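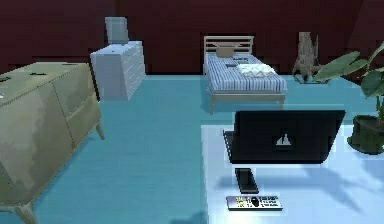 Getachew Admasu asked at our first open evening why a robotics club would spend its first four weeks without touching a robot, and he said his daughter expected to come home with oil on her hands. She joined anyway, and by spring she was teaching the younger ones how to plan a path between two pieces of furniture.

## Who we are

Vídalín Robotics Club is a student club at the Sutadley school. We meet every Wednesday after the last lesson and we stay until 6 p.m., or a little later before a competition. The club has more than 115 members, from seventh grade and up. You do not need to know programming when you start.

## What we do

Our work begins in simulation. The students write code for a household helper and try it in rooms that exist only on the computer: a bedroom with a bed and a sideboard, a table with a laptop, a phone and a remote control on it. The tasks sound simple. Go to the table. Find the remote control. Do not drive into the plant. Most of our members need many tries for the last one, and this is fine, a plant in simulation costs nothing.

After this part each team moves its code to Prinard, our small robot on wheels. It is slower than the simulated one and it does not like carpet.

## The Plason Cup

Every March our teams take part in the Plason Cup. Last time we finished in place 7, with 2381 points, and we are proud of it — the year before we did not manage to start the robot.

## Who teaches

Hanne Laxdal leads the programming group and answers all questions about joining. Asger Ladefoged takes care of Prinard and the workshop. Þröstur Skov helps the competition teams with their written reports, which the judges read very carefully.

## Come and visit

New members can start in any month. Come on a Wednesday, sit beside a team and try one task yourself. Please bring a notebook. Laptops we have.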